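공동 작업장의 로봇, 누가 책임지고 누가 고치는가

공동 작업장에서 사람 크기의 기계를 만드는 일은 더 이상 예외적인 사례로 취급할 수 없다. 부품 가격이 내려가고 설계 자료가 널리 공개되면서, 몇 해 전까지 연구소에서나 가능하던 제작이 동네 작업장의 한쪽 구역에서 진행되고 있다. 그러나 이러한 제작을 둘러싼 규정과 관행은 여전히 목공 선반과 3차원 프린터를 기준으로 짜여 있다. 본고는 Dirnano 공동 작업장에서 진행 중인 이족 로봇 제작 사업 Meresel의 경험을 바탕으로, 공동 작업장의 운영 기준이 어떤 방향으로 보완되어야 하는지를 논하고자 한다.

Meresel은 회원 9명이 참여하는 자체 사업이다. 외부 기관의 위탁을 받지 않았고, 완성품의 판매를 목적으로 하지도 않는다. 구동부와 제어 기판은 Dinsa에서 구입하였으며, 외피와 덮개, 배선 고정구는 참여자들이 직접 제작하였다. 현재까지 작업 일지에 등재된 항목은 321건이다. 이 가운데 상당수는 설계 변경이나 성능 개선이 아니라 분해, 청소, 재조립에 관한 기록이다. 이 비중을 두고 사업의 진척이 더디다고 지적하는 회원도 있었으나, 필자의 견해는 다르다. 정비에 들어간 시간을 제작의 손실로 계산하는 관점이야말로 공동 작업장에서 가장 먼저 고쳐야 할 부분이다.

가정에서 혼자 만드는 기계라면 제작자의 기억이 곧 설명서가 된다. 어느 나사를 먼저 풀어야 하는지, 어느 전선이 당겨지면 안 되는지를 제작자 본인이 알고 있으면 충분하다. 공동 작업장에서는 사정이 다르다. 조립한 사람과 점검하는 사람이 다르고, 점검한 사람과 전원을 넣는 사람이 또 다르다. 1월에 참여자 두 명이 이사로 작업장을 떠났을 때, 허리 관절의 조립 순서를 아는 사람이 한 명도 남지 않았던 일이 있다. 해당 부위를 다시 열어 순서를 복원하는 데 한 달 가까운 시간이 걸렸다.
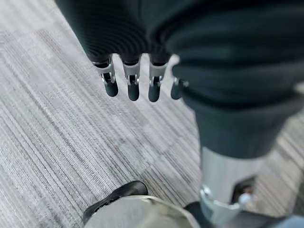

외피의 선택은 공동 제작에서 흔히 미관의 문제로 분류되지만, 이는 정비 책임과 직접 연결되는 사안이다. Meresel의 초기 회의에서도 덮개에 관한 논의는 마지막 안건으로 밀려 있었다. 단단한 외피로 전신을 감싸자는 안과 모든 기구부를 드러내자는 안이 맞섰고, 결국 부위별로 달리 처리하는 절충이 채택되었다. 손은 골이 진 짙은 회색 편물로 감싸되 손가락의 은회색 관절은 핀과 경첩이 보이도록 드러내고, 다리 역시 짙은 색 천으로 덮으면서 그 아랫단 밑의 금속 정강이는 노출하는 방식이다. 천으로 덮은 부위는 먼지와 손 끼임에 대한 부담을 줄여 주는 대신 점검할 때마다 걷어 올려야 하고, 드러난 부위는 눈으로 바로 확인할 수 있는 대신 접촉에 취약하다. 어느 쪽을 택하든 비용이 따르므로, 그 비용을 누가 부담하는지를 설계 단계에서 적어 두어야 한다.

이 점에서 Rornmont 작업장의 사례는 참고할 만하다. 해당 작업장은 움직이는 기계를 제작하는 모든 모임에 부위별 정비 담당자 지정을 의무화하고, 담당자가 바뀔 때에는 후임자가 직접 한 차례 분해와 조립을 마쳐야 인계가 성립하도록 규정하였다. 이 규정의 초안을 작성한 Feven Seyoum은 회보 기고문에서 “문서를 넘겨받은 것과 기계를 넘겨받은 것은 같지 않다”고 적었다. 절차가 번거롭다는 반론은 충분히 예상할 수 있다. 실제로 Dirnano에서도 같은 제도를 제안하였을 때, 취미 활동에 과도한 행정을 도입한다는 우려가 제기되었다.

필자는 그 우려를 가볍게 여기지 않는다. 공동 작업장의 가치는 자격이나 소속을 묻지 않고 도구를 내어 주는 데 있으며, 서류가 늘어날수록 초심자는 발길을 돌리기 쉽다. 다만 두 발로 서는 기계는 넘어질 수 있고, 넘어질 때 주위에 있는 사람이 제작 참여자라는 보장도 없다. 옆 작업대에서 재봉을 하던 회원도 그 위험을 나누어 지게 된다. 위험이 공유된다면 정보 또한 공유되어야 한다는 것이 본고의 입장이다.

구체적으로는 다음과 같은 기준을 제안한다. 시험 구동 중에는 기계 둘레에 빈 공간을 확보하고 비상 정지 담당자를 별도로 둔다. 덮개는 공구 없이 여닫을 수 있는 구조를 원칙으로 하며, 그렇지 못한 경우 분해 순서를 기계 본체 가까이에 비치한다. 작업 일지는 개인 계정이 아닌 작업장 공용 저장소에 보관한다. 아울러 제작 예산의 일정 부분을 소모품과 수선에 미리 배정할 것을 권한다.

로봇 제작을 공동 작업장에서 배제하자는 주장도 일부에서 나오고 있다. 보험료와 공간 점유를 근거로 드는 이 주장은 나름의 현실성을 지닌다. 그러나 배제된 제작은 사라지지 않고 차고와 거실로 옮겨 갈 뿐이며, 그곳에는 점검을 도와줄 동료도, 전원을 끊어 줄 제삼자도 없다. Dirnano 운영진이 다음 이용 규정 개정에서 이 문제를 독립된 항목으로 다루기를 요청한다.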